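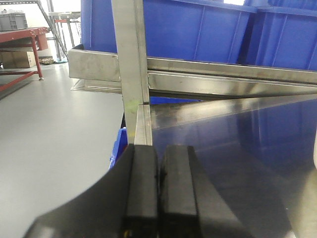
Page 2

The Rack Will Not Save You

Every November somebody in the trade decides that our storage troubles would end if we bought better shelving. Brenholm is the latest shop to fall for it. Their stockroom at Dumgate now has roller lanes, blue bins and a great deal of stainless steel, and I have been told several times how wonderful it is. I went to see it, and I'm not convinced.

My doubts start with the steel. It looks clean in a catalog and then picks up every fingerprint in the building. You can wipe it down at opening and it will be smudged by lunch. Painted shelving hides its age far better, and I have never met a customer who cared which one their order came off.
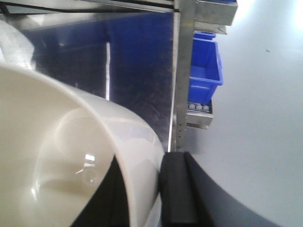 Then there is the question of what goes on the rack. Smooth, rounded plastic is a nuisance to store. It won't square up against its neighbor, it wastes the corners of any bin you put it in, and a thick rim gives you less to stack than you'd think. Wumbei lists 1136 items in its housewares range, and I would bet good money that the round ones cause most of the swearing.

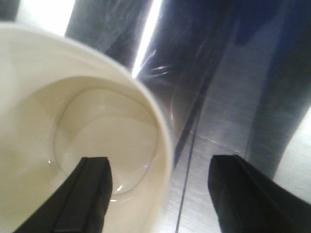
Cream-white inside, brighter at the rim.

Pale colors are another fashion I distrust. A cream interior is pleasant enough on a kitchen shelf, but in a stockroom you want to see at a glance what is in a thing and what isn't. Give me dark blue any day.

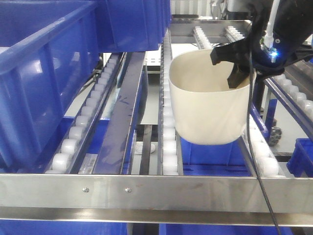

The roller lanes I will half defend. Bins on rollers come forward without anyone reaching to the back, and my shoulders approve. But a lane only works if the right bin went into it - and that part is still up to whoever loads it. Werar wanted 1710 for a setup I could nearly match with secondhand shelves and 300 spent on bins. I kept my money and relabeled the shelves I had.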